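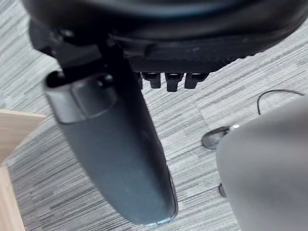 How many demos do I need before my arm can repeat a task I show it by remote control?

Kovham
For one simple task in one spot, start with 49 good ones and see how it does. I went all the way to 397 on my first task and half of them were junk – I kept stopping mid-reach to think, and the arm learned to stop there too! Practice a bit first, then record. Move the start position a little every time (I forgot this and had to redo a whole evening's worth).

Zadell
depends on the task. more is better

Colleck
I'd go with Kovham's number, but please try guiding the arm by hand as well if yours lets you. I find it way easier for anything fiddly, and with the remote I always come in too fast at the end. Just keep your own hands out of the camera view. My last set was 642 by remote and I ended up tossing the slowest ones, then adding 18 new ones for the corner it kept missing. That helped a lot.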